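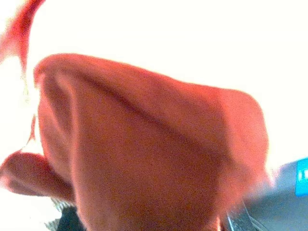

Where can you get a basket of laundry done in Wisport if you don't have a machine at home? As of September 3, 2021, at the Plumirlow, the new wash room on Yoshida Street, which is open to everyone in town and charges four dollars a load.

The Plumirlow has been a long time coming, and people here are thrilled. The last coin laundry in Wisport shut its doors years ago, and since then anyone without a washer has had to take the bus to Prullon with a bag on their lap. Now there's a bright room with front-loading machines, a long folding counter and a door that stays open until late in the evening!

Kumiko Ogura, who wrote the first letter to the town asking for a wash room, was there when the doors opened and had her towels in a machine within minutes. "I used to plan my whole week around laundry," she said. "Today I walked over in my slippers."

The money came from neighbors. A sale of secondhand clothes, two bake sales and a very loud street concert brought in 3,000 dollars toward the plumbing, and 294 people signed the letter that got the project moving. The town paid for the rest, and the old tile floor of the shop next door was saved and used in the entryway - a lovely touch that regulars of the shop spotted right away. 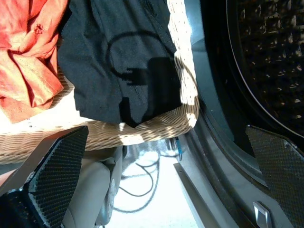 Dark and coral-orange clothes in a wicker basket beside a front-loading washing machine.

First-day visitors got a printed card of washing tips along with their change, and it's a good one. Reds and oranges go in cold with other warm colors, at least for the first few washes. Black clothes get turned inside out so they keep their color longer. Check the pockets, close the zippers, and leave enough space at the top of the drum to fit your hand in. The card also asks people to leave the washer door open when they're done - a small thing that keeps the rubber seal from getting musty.

If you forget your own basket, you can borrow one at the counter and bring it back when you've finished folding. Soap is sold by the scoop, with an unscented kind for sensitive skin.

Mending evenings start in October, with 40 places to begin with and all the thread and buttons provided. Beginners are very welcome, and so are socks with holes in them. Sign up on the sheet by the front door or ask at the counter during opening hours.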